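Galta opens Fillmont upper floor to the public, with reservations

FILLMONT, 23 November 2025. Galta will open its bright upstairs room at Fillmont for table-setting sessions, 32 places at a time, at shared wooden tables dressed with flowers. The company makes no promise that anyone will leave a better host. It does say that the tables are pleasant and the cups are small.

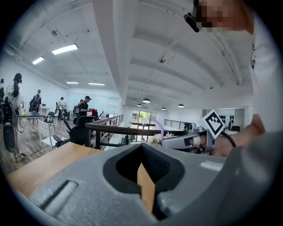
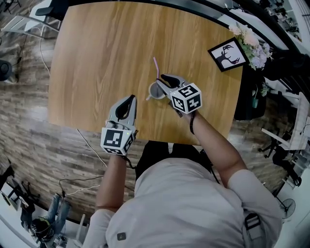 Ewurabena Alhassan doubts that a person needs a class to put a cup on a table, and she has told Galta so twice. Her view is that most homes have too much on the table already, and that a bouquet usually ends up on the floor by the time the food comes out. Galta has kept her objection in the printed program.

The sessions grew out of a trial in October, when 86 people came through and filled in a form afterward. Many liked the room. Fewer could name anything they planned to do differently at home. Galta takes the first result as encouraging and is not sure what to do with the second.

"We have all read the claims that a well-laid table changes how a family talks," said Lợi Lã, program lead at Galta. "I would like to see the evidence. Until then we are offering a table, some flowers and two hours."

Each session covers where a cup should go so it doesn't get knocked over, how close flowers can stand to the edge, and whether a framed picture belongs on a table at all. Opinion at Galta is split on the last point. Straws will be discussed briefly.

Cups and vases come from Belutine, which has lent 1036 pieces for the season and expects to get most of them back. Visitors are under no pressure to buy any. A sales shelf was considered and dropped.

Places can be reserved at the Fillmont front desk. Walk-ins are welcome if there is a free chair.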